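Home Journal Reading List About Older Posts

Journal > Work > The Chores Question

Filed under: Robots, Day Job, Grumbling

December, a little after nine at night

My wrists are sore and I have eaten cereal for dinner, so let's write this down before I fall asleep on the couch again.

I've been at Plalell long enough now that people at parties ask me The Question. Tonight it was my sister on the phone, and she asked it the way everybody asks it, which is "so when can I buy one that folds the laundry?" I never have a good answer. I said "not this Christmas" and she laughed, and then I spent the whole bus ride home composing the better answer, the one I should have given her. So, the better answer.

We are on tidying this month. Little round table, things on it, tidy the things. I know how that sounds! I have a degree! But I have spent entire mornings on it with a gripper in each hand, putting a phone where a phone ought to go and a book where a book ought to go, and I have opinions about it now that I did not have in the fall. The biggest one is that a phone with a curly cord is a mean object. The phone part is fine, it's a lump, you grab the lump. The cord has its own plans. You move the phone a few inches and the cord comes along late and from a different direction, and if there's a book in the way it goes over the book or shoves it. I do all of this without thinking when I have fingers. With the grippers I have to think about every bit of it, and I catch myself holding my breath.

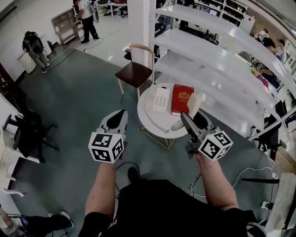 What I got wrong today

Mostly speed. Effie Drummond looked over my morning batch and told me (nicely, she's always nice, which makes it worse) that I'm rushing the approach and then hovering. I fly in like I'm swatting something and then dither over the object for ages before I close on it. She wants it even all the way. So all afternoon I muttered "even, even, even" under my breath like a lunatic, and it did help some. Tilting is the other thing. I tilt my right hand way over when I'm near the edge of a table, always have, and when the thing I'm after is something boxy I end up coming at it from an angle no sensible machine would pick. Or maybe a sensible machine would. That was the argument at lunch.

Aslak Wallin thinks we should stop correcting each other's habits and just do chores the way we do chores. His point is that homes are full of people who tilt and dither and change their minds, and a machine that has only ever seen tidy, even, well-behaved tidying is going to come apart the first time a kid leaves a sock on the phone. Effie's point is that if every one of us is sloppy in a different way, the thing learns mush. I went back and forth while eating a very bad sandwich. I think I'm seventy percent Effie. Ask me tomorrow.

The running tally on the wall says 1,465 for the table task, and the one in the log says 1,462, and there was a whole discussion over the missing three that I stayed out of by refilling the coffee machine. My own share is 538. I was weirdly proud of that until I worked out that it means I have handled a telephone more times this season than I have in the last ten years of owning one.

So can they do it yet?

Okay, for my sister, who does read this.

A bit! More than when I started. If you set up the same table with the same stuff, our arm (it's called Comis, and no, I don't know why) will get most of it where it should go most of the time. I've watched it do the book beautifully. It slid the thing to the edge, pinched it, lifted, put it down square, and I got a little choked up in front of my coworkers. Then we swapped in a different book, a paperback with a floppy cover, and it folded the cover back on itself and just sort of held it there. I felt like I was watching somebody's toddler.

And that's books. A table is flat and it's right in front of you. The laundry she wants folded is in a heap, inside out, with a pillowcase that has swallowed two socks and a washcloth. Somebody has to find the corners. I can't always find the corners of a fitted sheet and I've had hands my whole life.

Shops might get there sooner, I think. We had a visitor from MacBrayne a while back who wanted to know if the arm could face shelves, which is pulling the cans forward so the row looks full, and that seemed so much more doable to me. Same cans, same shelf, all night, with the store closed. He had a clipboard with 34 chores on it that his night crew does, and he read the whole list out loud. Comis could take a fair swing at maybe four of them. He seemed happy with four! I'd been bracing for him to walk out. The one he cared about most was wiping up under a leaky cooler, and we had to tell him no, not even close, somebody still needs a mop.

I did used to think the hard part would be the machine, like the motors or whatever. I'd say it's more that I don't know what I know. Why do I move the book before the phone? I do, nearly every time. I could not tell you when I decided that. Aslak asked me straight out and I made up an answer on the spot and then did it the other way around on the very next go — just to prove I could, I guess — and made a mess of it.

Wima is the next one, the kitchen set, and there's talk of a dish rack. Plates I'm not scared of. Forks, though. I've asked to sit out forks, and Effie laughed and wrote my name next to forks.

Need to remember: wrist brace in the blue bag, call my sister back, buy milk (used it all on the cereal). Also my real kitchen has over a week of dishes in it, and no, I did not do them tonight, and yes, I see it.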